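Redadus Moss Rewetting and Monitoring
Progress report to the Onum Fund, period ending May

1. Position at the end of the period

Work is on programme for the blocking of drains and behind programme for vegetation survey. Spending is within the approved budget under every heading except site access, where the extra stone for the eastern track has used the contingency. No change to the end date is requested.

2. Drain blocking

The period's target of 100 peat dams has been met on the northern and central compartments. Dams were placed at closer spacing on the steeper drains, as agreed at the last review, and the peat was taken from borrow pits upstream of each dam and the turves replaced the same day. On the shallowest gradients the spacing was relaxed slightly, which released enough machine time to finish the two lateral drains left over from the previous period.

Five dams on the central compartment showed seepage around the shoulder after the April rain. Four have been widened. The fifth lies over an old pipe in the peat and will need a sheet-piled dam instead; a price has been asked for and will be reported under section 6 next time.

The southern compartment has not been started. Ground pressure there is too high for the excavator on its present tracks, and the contractor has been asked to bring wide tracks or bog mats before ground-nesting birds have finished, so that work can begin as soon as the restriction lifts.

3. Water table

There are 54 dipwells in the network. All were read by hand once a fortnight, and those on the two main transects also hold Amano pressure loggers recording every 15 minutes. Hand readings and logger values agreed closely on the northern transect. On the central transect, 3 loggers drifted and have been swapped out. Their records are being corrected against the hand readings, and the corrected values will carry a flag so that later users can leave them out.

Within the blocked area the water table stood nearer the surface than in the same months of the baseline year, and the drop after dry spells was slower. The period was wetter than the baseline, so the comparison should be treated with caution until a full summer has been recorded. The control wells on the unblocked southern side will help to separate the two effects.

4. Vegetation

Of the 300 quadrats in the survey design, those on the northern compartment are complete. The remainder are waiting on better ground conditions and on the replacement of marker canes, many of which had been pushed over by deer. Sphagnum cover has been recorded by species where this could be done in the field; doubtful material has been bagged and dried for checking under the microscope. No trend can be given from a single repeat.

5. Data handling

All readings are now held in the Jaltico database. Field sheets are entered within a week of each visit and checked by a second person against the paper. Logger files are kept in their original form as well as in the corrected form – the correction steps are stored as a short text file beside each pair.

Two faults were found during the check. Well numbers on the central transect had been reversed on one set of sheets, and one logger had been left on summer time. Both have been put right in the database and noted in the change log.

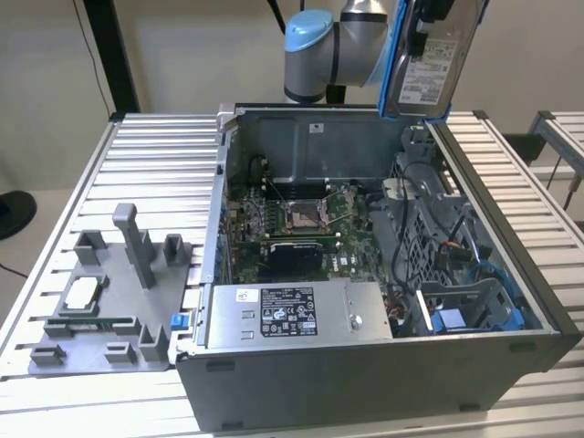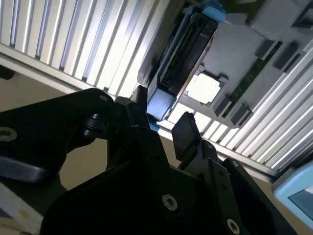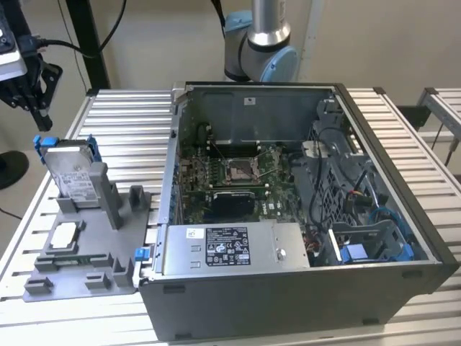
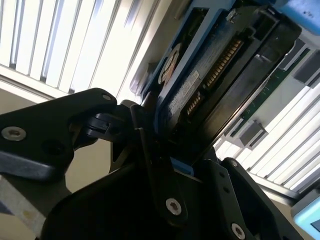 The logger archive has outgrown the single office machine, and a second copy of the water table record is now made each Tuesday and kept off site. Copies are written to 3.5-inch hard drives used in rotation. The drive in the first picture, in its blue-framed caddy, has its printed label on the exposed face, and our own labels follow that placing: compartment, first and last week held, and a barcode that ties the drive to its entry in the register. A trial restore of the northern transect gave files identical to the originals. The central transect will be tried once the drift corrections are finished.

6. Risks and next period

The main risk is still access to the southern compartment. If wide tracks cannot be had, bog mats will be hired, at a cost which would have to come from the underspend on survey equipment. The Fund's agreement to that transfer is requested in principle.

Planned for the next period:

Sheet-piled dam on the central compartment, subject to price
Replacement of marker canes and completion of the quadrat survey
Level survey of all dipwell tops, to pick up any movement in the peat
Start of blocking on the southern compartment

The claim form and the table of spending by heading are attached separately. Well-by-well readings can be supplied on request.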